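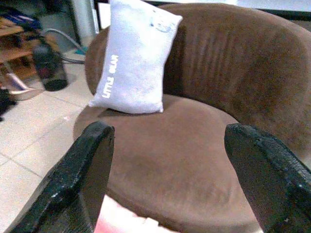 I've spent most of January rewriting the house rules for the robot work at Plesemville, a job I got by complaining about the old ones within earshot of the wrong people. The old ones ran to 9 pages. Page one was a cover. Page two told you the document was controlled when viewed on screen and uncontrolled when printed, and everybody had it printed.

The new version fits on 4 sides of paper, large type, and I'd like it to be shorter still. What follows is the stuff that survived, with some grumbling in the margins.

## Say what "done" looks like before you start

The old rules had a lovely section on starting a run and a lovely section on emergency stops, and between the two lay a sort of fog. You began, and then at some point you'd finished, and if two of you were in the room you could have a proper row about when.

So now the task gets one written sentence with an end in it. "Cushion on the seat, both grippers open and clear of it." If you can't write the sentence, you haven't got a task, you've got an outing. "Tidy the cushions" is an outing. I have seen three perfectly sensible adults disagree over whether a cushion lying face down was tidy.

The second half of that sentence matters more than people think. We had a whole week of runs on Isard (our scheduling and logging thing, which has opinions about capital letters) marked as good, where the gripper was still holding on at the end. A cushion that's in the right place because somebody is holding it there is not in the right place. Ask any parent about toddlers and chairs.

## Soft is not the same as safe

The Arrieta site, where I worked before, had one rule for soft furnishings, and it was "low risk". That was it. You could see the thinking. Nothing breaks, nothing's sharp, and if you drop a cushion it's had worse days.

What it misses is that soft things hide contact. Push a metal arm into a table and you hear about it. Push it into something plush and it goes in quietly, and keeps going, and the first you know is when the whole seat shuffles backwards. My rule is that pressing counts as touching, and touching with anything other than the fingers goes in the log. You don't have to stop for it. You do have to write it down, with the part of the arm that did the touching, spelled in a way that Isard will accept.
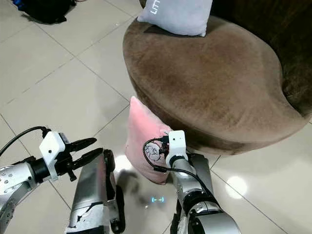
Cables got half a line in the old rules ("ensure cables are tidy"), and I've given them a section of their own, to general groaning. A cable on a moving arm is part of the arm, and it should be treated as though it could grab hold of something, which given a loose loop and a corner it will. With the pink cushion propped on the floor against that round brown seat, the right arm's white wrist housing is pushed up against it and the cable makes a big curve right across the front of the cushion. The grippers could be beautifully behaved and I'd still want whoever was running it to be watching that loop. So: check the slack with the arm stretched out and again with it folded in, and if a loop is wide enough to get your hand through, clip it. I've got big hands. We've argued about whose hand is the standard hand and I've won for the moment.

## The floor

Clear the floor inside the tape. I used to think this needed no explaining. Then I went round the office and asked people what "clear" meant and got the following: no trip hazards, no electrical leads, nothing of value, and "nothing that wasn't there yesterday".

The new wording is "nothing on the floor inside the tape that isn't in the task sentence". Bags go on the hooks. Shoes go under the hooks. Yes, your bag as well. The tape is set at 760 millimetres beyond the longest reach of either arm, and I'm asked a lot where that number comes from. It comes from the old document. I tried to find out where the old document got it, and the trail ends in a spreadsheet from the Zorkinano building with a cell that just says "ok?". I measured it, walked it, stood behind it feeling foolish while the arms waved, and it seemed fine, so it's in. With a note that it's up for review. I do try.

Shiny tiles get their own line too. If the floor throws a bright patch of light at you, move the lamp or pull the blind before you touch any camera settings. People love touching the camera settings.

## Numbers that make people silly

We have a target of 2000 good runs, and it's written on the whiteboard in green. I'd have it wiped off. A target on a wall does strange things to the word "good", particularly after four in the afternoon, and I include myself. My compromise was a rule that the person who ran it doesn't mark it. This has been unpopular in the way that brushing your teeth is unpopular.

You also have to move things between runs. Turn the cushion round, start it on the floor, lean it somewhere awkward. Left alone, everyone (me) puts it back in exactly the same spot with the same little pat, and you end up with a machine that is brilliant at one spot.

## Things I lost

- A ban on tea inside the tape. Replaced by "lidded tea", a phrase I had to type into an official document.
- A requirement to read the rules aloud to new starters. Apparently my reading voice is "a lot".
- The word "shall". I wanted "must". We've got "should", in bold.

The stop button section I left exactly as it was, apart from correcting which wall the button is on.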